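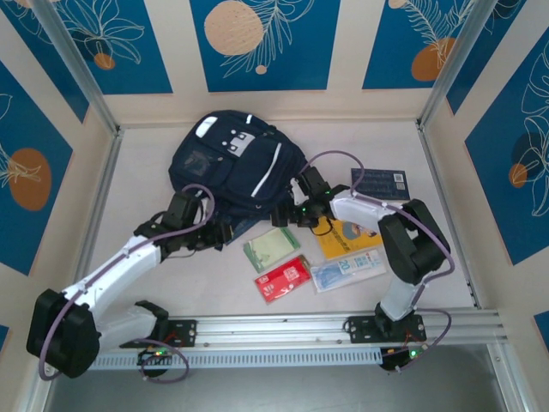 Kurken is the two-armed packing bench we have been building, an evening at a time, in the shared workshop at Grurnley, and these notes go with the recordings we make on it. Both arms live on one aluminium rail, each with its own little circuit board down by the bracket (a green light means it has power), and we do try to give them proper household clutter to deal with, so expect a navy backpack and a scatter of cards in clear sleeves!

What is in the folder

There are 200 takes, each in its own subfolder, with the wrist views kept beside the fixed one. Soft bags are by far our favourite subject, the way the cloth folds down between the yellow fingers being lovely to watch and dreadful to predict. 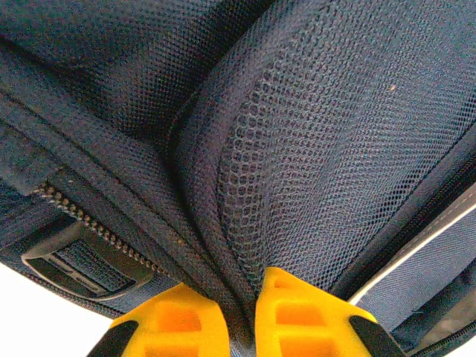
Grekerow Workshop Notes, Issue 99

Please read the joint logs before using any take, and do write to Teófilo Palomino if the times look out of step. Books are in there too, stood upright so that a finger can come up on either side.

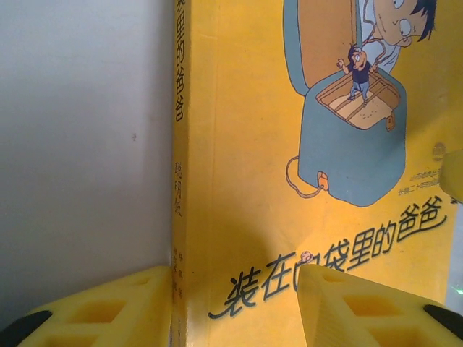 Known faults

The purple cables can snag if the loops are left too short. Version 2 of the logger fixes the missing first second.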